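Résidence Rostemholm - rapport d'avancement d'octobre
À l'attention de la fondation Cornovard

1. Tri des déchets dans les bureaux

Vous aviez financé 39 points de tri pour les quatre étages. Ils sont posés, à l'exception des 2 du hall, où l'architecte souhaite encore réfléchir à la teinte des couvercles. Il réfléchit depuis le printemps. Dans les petites salles, nous avons retenu la solution économique : un crochet adhésif blanc, un sac noir, et la confiance.
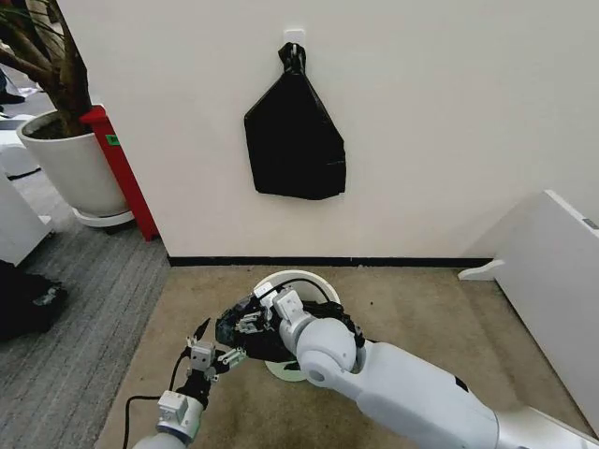 2. Compostage

Le composteur de la cour fonctionne, au sens où des choses y entrent. Le prestataire Avcı est passé un mardi et a jugé le mélange trop humide. Nous avons ajouté du carton. Il a rappelé pour dire que c'était désormais trop sec. Un compromis est en cours de négociation entre lui et le tas.

La collecte atteint environ 303 kilos de biodéchets depuis le début de l'exercice. L'objectif était de 800. Je laisse à la fondation le soin d'apprécier l'écart, en rappelant que la cantine a fermé tout l'été et que l'objectif avait été fixé par quelqu'un qui l'ignorait - moi, en l'occurrence.

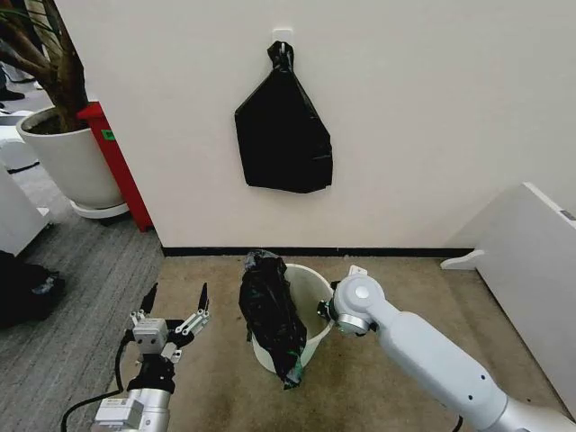
Rostemholm, côté moquette beige.

3. Sensibilisation

L'atelier « Que devient mon gobelet ? » a réuni un public attentif, et le café y fut servi dans des gobelets. Nous avons pris note. Les affiches fournies par Aseo sont arrivées en danois, ce qui leur donne une autorité certaine, mais la version française est attendue avant l'hiver.

Reste la question des sacs : trop fins, ils cèdent dans l'escalier, trop épais, ils absorbent la ligne budgétaire. Nous testons un modèle intermédiaire. 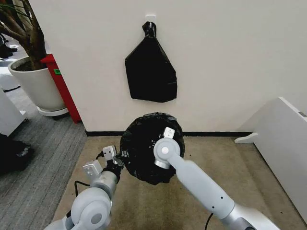 Sac noir resserré, au ras de la moquette.

4. Budget et suite

Les dépenses restent dans l'enveloppe, à une facture de serrurier près (la clé du local à poubelles a été triée). Nous sollicitons le report du solde sur le prochain semestre, pour le second composteur et les couvercles du hall, si leur couleur est connue d'ici là.

Panagiotis Delić
Chargé de mission déchets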